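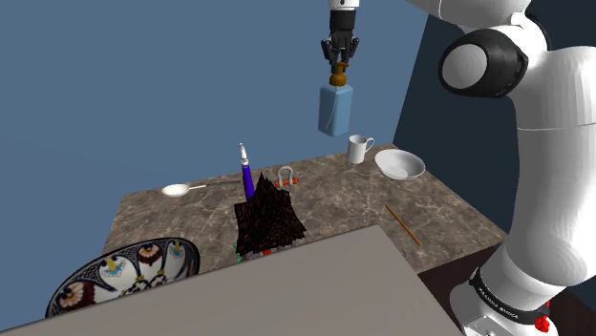 Blue pump bottle over a marbled tabletop.

Homemade Hand Soap: Your Questions

I get the same emails every November when people start making gifts, so I put my answers in one place.

Can I just melt bar soap in water?
Sure, that's how I started! Grate one bar, simmer it with 3 cups of water, and let it sit overnight. If it sets up like pudding (mine did, twice), whisk in more warm water a splash at a time.

Why does mine come out stringy?
Ugh, the snot problem. Some bars just do that. A stick blender helps for a day or so. My friend Pui-shan Yu swears by liquid castile instead, and I've mostly gone over to her side.

How much scent should I add?
Less than you think — I use 50 drops of lavender in a big batch and that's plenty for my nose. Skip it for babies and touchy skin.

How long does it keep?
I make small batches and use them up within three weeks. Anything with water in it can go bad, so toss it if it smells off or looks cloudy in a new way.

My pump is clogged. Help?
Pull it out, stand it in a mug of hot water, and pump until it runs clear. Thin the soap a bit before you refill.

Do you sell yours?
Only at the Ukadley craft fair, and I sell out by noon!

Related
Lavender sachets the lazy way
Getting candle wax off a table
What I sold at the Cisby market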